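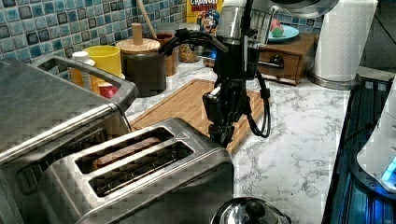

アイルランドの製粉所見学に行ってきました(パン好きの長い日記)

パンを焼く趣味が高じて、とうとう粉をひいているところまで見に行ってしまいました。行き先はコーク県の内陸にある水車の製粉所、ラファティ(Rafferty)。コークの町からバスで終点近くまで行って、そこから川沿いの道をてくてく歩きます。2023年1月の公開日、金曜日でした。平日の真冬にわざわざ粉を見に来る人なんているのかなと思ったら、門の前にもう列ができていてびっくり。長靴の人が多い!私は町歩き用の革靴で来てしまい、帰るころには泥で色が変わっていました。

受付は元の馬小屋で、フィヌーラ・マルカヒー(Fionnuala Mulcahy)さんという、声のよく通る女性が仕切っています。入場料はなし、そのかわり売店で何か買っていってね、という方式。髪の毛をしまうための紙の帽子を渡されて、四人ずつの組に分けられました。私の組は、近所で養鶏をしているというご夫婦と、スペインから来た菓子職人のフリアン・テハダ(Julián Tejada)さん、それに私。フリアンさんは案内が始まる前からもう石臼の話をしていて、この人と一緒でよかったな〜と思いました(分からない英語をこっそり言い換えてくれたので本当に助かりました)。

水車と石臼

案内役は粉ひき職人のパダル・オスーラウォーン(Peadar Ó Súilleabháin)さん。お名前の読み方は三回聞き直したのですが、カタカナにするとやっぱり違う気がします。すみません。

まずは外の水路から。前の週の雨で水が多く、水門を少しだけ開けて水車を回してくれました。ごとん、ごとん、と思ったよりずっとゆっくり回るんですよ。それが建物の中に入ると、歯車を何段か経て石臼のほうはけっこうな速さになっている。床がずっと細かく震えていて、足の裏がくすぐったい感じです。歯車の歯は木で、鉄の歯とかみ合わせてあるのだそう。木のほうが先に減るので、減ったら一本ずつ差し替える。作業台に削りかけの歯が積んであって、持たせてもらったらずっしり重かったです。

石臼は上の石だけが回ります。上の石と下の石のあいだは紙一枚ぶんくらいだそうで、この隙間をその日の麦に合わせて変えるのがパダルさんの仕事。落ちてくる粉を親指と人差し指でこすって、ちょっと首をかしげて、ハンドルをほんの少し回す。またこする。この繰り返しです。「何を確かめているんですか」と聞いたら、しばらく考えて「親指に聞いてくれ」と言われました。私もやらせてもらいましたが、粉だなあ、ということしか分かりませんでした。フリアンさんは隣で真剣な顔でうなずいていて、ちょっと悔しい。

ひきたての粉はほんのり温かくて、においが全然違います。干し草みたいな、ナッツみたいな。家で買い置きしている全粒粉の袋を思い出して、あれはいつ開けたんだっけ……と急に不安になりました。石臼の溝を刻み直す作業の話も面白かったです。石の重さは400キロあるので、専用の吊り具で持ち上げてひっくり返し、つるはしを小さくしたような道具でこつこつ溝を刻むんだとか。次の目立ては2月の予定で、その間は機械を止めるそうです。見たかった!

ふるいの部屋

二階はふるいの部屋。ここは耳栓をもらいました。長い箱が斜めに据えてあって、その中を粉が転がりながら、細かい順に下の袋へ落ちていきます。担当のドーナル・ダン(Donal Dunne)さんは耳栓に慣れすぎていて、説明がほとんど身ぶりでした。でも不思議と分かるんです。白い粉、少し茶色い粉、ふすま。袋を順番に開けて見せてくれて、最後に自分の眉毛を指さしたら真っ白になっていて、みんなで笑いました。

アイルランドの小麦はたんぱく質が低めで、ふんわり膨らむパンにはあまり向かないと聞いていました。ドーナルさんに(部屋の外で)聞くと、だからソーダブレッドなんだよ、との答え。重曹とバターミルクで膨らませるなら、やわらかい粉のほうがいい。本で読んで知ってはいたのに、粉を触ったあとだとすとんと入ってくるものですね。

試食、そして質問攻め

お待ちかねの試食は、離れの台所で。焼き担当のフィアクラ(Fiachra Mac an tSaoi)さんが朝から焼いていたソーダブレッドに、塩のきいたバターがたっぷり。外側はごりごり、中はしっとりで、糖蜜を少し入れているそうです。私は二切れのつもりが四切れ食べました。

冬の日本では室温が低くて生地の発酵が進まない、という悩みを話したら、フィアクラさんは「こっちの台所のほうが寒い」と一蹴。でもちゃんとコツも教えてくれました。書いておきますね。

全粒粉は水を吸うのに時間がかかるので、イーストで焼くときは粉と水だけ先に混ぜて、ひと晩置いてもいい。ソーダブレッドは逆に、混ぜたらすぐ焼く。十字の切り込みは遠慮せずに深く。焼き上がりは裏を叩いて音で判断、温度計を使うなら中心が93度になったところで出す。それから、焼いた当日はそのまま食べて、翌日からはトーストにすること。切るのは厚めで、弱めに長く焼くと粉の香りがもう一度立つんだそうです。これは帰ってから毎朝やっています。

フリアンさんは配合の数字をノートにびっしり書いていて、見せてもらったらスペイン語で読めませんでした。あとで写真を送ってくれるそうなので、届いたら追記します。

売店と帰り道

売店は小さいのに危険です。石臼びきの全粒粉、オーツ、布の袋、それからなぜか毛糸の靴下。迷いに迷って、粉は2000グラムの袋をひとつだけにしました。スーツケースの中で破れたら大惨事なので、靴下も買って両側に詰めました(無事でした!)。養鶏のご夫婦は大きな袋をいくつも車に積んでいて、うらやましかったです。

帰りのバスを一本逃してしまい、次を待つあいだ橋の上から水車を眺めていました。水門はもう閉まっていて、川の音だけ。手は冷たいし靴はどろどろだし、でも上着からずっと粉のにおいがしていました。

行きたい方へのメモです。見学日は毎月変わるので、行く前に電話で確認を。メールは返事がなかなか来ませんでした。階段は急で手すりが片側だけ、小麦アレルギーの方は粉が舞っているのでやめておいたほうがいいです。お手洗いは受付の裏。長靴、ぜひ長靴で!

持ち帰った粉は半分まで減りました。次はオーツを混ぜて焼いてみるつもりです。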